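Home Essays Small Towns Reading About Contact

In defense of the boring library book

2 July 2022

I got a letter from the Mellbridge library last month (a real letter, with a stamp!) telling me they're clearing out 2,000 books that haven't been borrowed enough to earn their shelf space. There was a list you could ask for at the desk, so of course I asked for it, and of course I spent a whole evening with a pencil going "oh no, not that one."

Let me be fair to them first. The branch is tiny. It used to be a shoe store, and the back wall still has those deep cubbyholes. New books have to go somewhere, and I'm as bad as anybody for grabbing the shiny thrillers by the door. I get it. I just think they're throwing out the wrong stuff.

What's on the list is mostly dull. A history of the Hurus canal in two volumes. A guide to pruning pears. Something on the town drainage of Rilitz, with fold-out maps, last stamped in October of a year I won't mention. These are books you would never search for, and that's my whole argument. You only find them by standing in front of them, bored, while your kid picks out a comic.

I found the canal book that way. I was waiting out a rainstorm and read 69 pages standing up, and I still bring up lock gates at dinner more than my family would like.
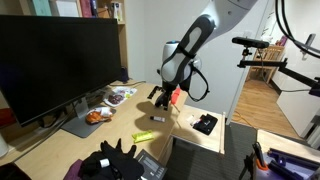

Essays / Books & Libraries

People tell me it's all online now. Some of it is! But you have to know what to type, and I have never in my life typed "pear pruning, spur or tip bearing." The screen gives me more of what I liked last week, and last week I liked murder.

The other thing I hear is that a book that goes out once in 20 years is a waste. Well, maybe. My good roasting pan comes out twice a year and I'd fight you for it. I don't see why a town can't hang on to a few things on the same terms.

The Kekana branch has a nicer way of doing it. They keep 500 of their slowest books on one long shelf under a handwritten sign saying "Take a chance," and they swap them around every season. I drove over to look and came home with a book about bells. It's pretty dry so far. I'm on chapter three and I've already renewed it once.

So if you live near Mellbridge and you have a card, go borrow something off that list before they box it up. The pruning guide is taken, sorry, I have it on my kitchen table.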